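6.3 Daily check of the two-arm cell

Make this check before the first run of the day and after every change of gripper fingers. It needs one person and a 4 mm hex key. The cell in the Planden workshop has 4,000 hours on the arms, so please do not skip steps even when all seems fine.

1. Press the stop button and wait until both arms are at rest.
2. Turn the supply off at the wall. The Rikura controller keeps some charge, so wait 40 seconds more.
3. Try each base by hand on the front rail. If it moves, tighten the four bolts crosswise.
4. Follow each cable from the base to the wrist with your fingers. Look for flat places and cuts.
5. Clean the gripper fingers with a dry cloth.
6. Turn the supply on and start the program "Home". Both arms must reach home in less than 36 seconds.
7. Write the result in the cell book and sign.

Caution: Never push an arm at the elbow while the supply is on. The motor will push back.

Note: If the controller shows code 67, the wrist cable is not seated well. Take it out and put it in again - do not bend the pins. If the code comes back, call Neville Rudd at Inskip.

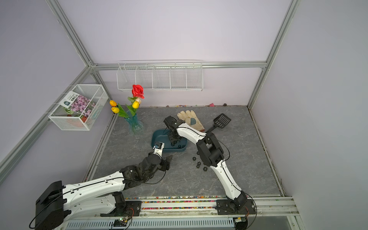 Cable slack must be checked with the arms in a working position, because at home position every cable looks good. Bring both grippers to the tray at low speed and stop them there. On the right arm the black cable should make an arc from the elbow down toward the base, and on the left arm the thin cable may loop from the wrist area down across the floor. Keep hex nuts and other small parts away from this loop. If a cable is pulled tight in any position, loosen the nearest clip and give it more length before you go to section 6.4.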